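3.2 Card layout and errors in reading numbers aloud

The second part of the study dealt with telephone orders. Customers who pay by phone have to find the card number, hold the card where they can see it, and read the digits to a clerk who types them in. Earlier work by Wysocka and Grimshaw looked at how people group digits when they speak. It did not look at how the card itself is laid out, or at what happens when the reader has to turn it.

We recruited 40 adults through a notice at the Hadholm public library. Each person read card numbers over an ordinary phone line to a clerk in another room. Two layouts were used. In the first, the number ran along the long side of the card. In the second, it was broken into four short rows near one corner. All numbers were made up for the study and could not be used to buy anything. After practice calls were removed, 1,913 readings were left for analysis.

Cards differ in how much print competes with the number. On the red card in Figure 4, the number is set in large white digits, with the name in white capitals and a small "0000" code nearby. When such a card is held upright, all of its print reads sideways.
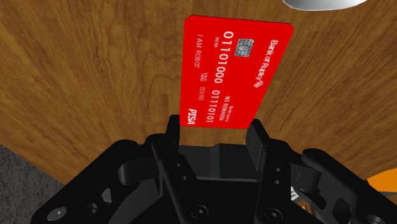
6 min read

Figure 4. Card held upright, with the chip and the printed number on the same face.

The clerk recorded an error when the digits typed did not match the digits on the card. There were 141 errors in all. Most were swaps of two digits next to each other, and these were more common with the long layout. Dropped digits came mainly at the point where the reader stopped for breath. In the short-row layout, the usual mistake was to read the same row twice.

Repeated digits caused trouble in both layouts. Some readers said "double zero" and others said "zero, zero." The clerks typed the second form correctly more often. We did not tell readers which form to use, and several changed from one to the other during a single call.

Two raters, Brunton and Sakai, listened to the recordings and sorted the errors by type. Where they disagreed, Wihongi listened again and made the final choice. Calls with heavy line noise were kept in the main analysis. Leaving them out did not change the order of the error types.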